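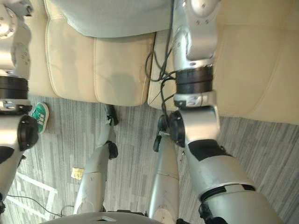
Why Does Popcorn Pop?

I eat a lot of popcorn. I mean a LOT. So one afternoon I was standing by the stove with the lid rattling away and I thought, wait a minute, why does this stuff explode? Carrots don't. Peas don't (thank goodness). I went and read up on it, and now I get to tell you!

First, popcorn really is corn, but it's a special kind. The sweet corn you eat off the cob won't pop if you dry it out, and I know that from trying it. I got a pan of warm, sad, crunchy bits. The kind that pops has a very tough coat called the hull. Run your fingernail over a kernel and you'll feel how smooth and hard it is.

Inside that coat is starch, and mixed in with the starch is a tiny bit of water. You can't see it or feel it, but it's in there. When the kernel heats up, the water wants to turn into steam. Steam takes up far more room than water does, and the hull won't let it out. So the steam pushes and pushes, and the starch gets soft and gooey, kind of like hot pudding.

Then, when the inside gets to be up to 200 degrees Celsius (that's way hotter than boiling water), the hull gives up. POP! The gooey starch puffs out into foam, cools off in the air and goes stiff. The white fluffy part you eat is the inside of the kernel, turned inside out – isn't that great?

And the noise? A lot of people think it's the hull cracking. Scientists who listened closely say it's mostly the steam rushing out.

You know those hard ones at the bottom of the bowl? People call them old maids, or duds. Some of them dried out too much. Others have a little crack in the hull, so the steam sneaks away before it can build up. My grandma in Mevden kept her popcorn in a glass jar with the lid screwed on tight, and she hardly ever had duds. I used to think she was just lucky.

I buy mine at Kuipers, the corner store, where it comes in a paper sack. It goes straight into a jar when I get home.

Popcorn comes in two main shapes, too. The ones with wings sticking out all over are called butterflies, and the round ones are mushrooms. Caramel corn is usually made with mushrooms, as they don't break when you stir them. I like butterflies better – more places for the butter to hide!

If you want to make some, grab a grown-up, because the oil gets really hot. Put 9 kernels in first and wait for them to pop, then add the rest and put the lid back on. When the pops slow way down, turn off the stove. Salt it while it's hot, and save some for me.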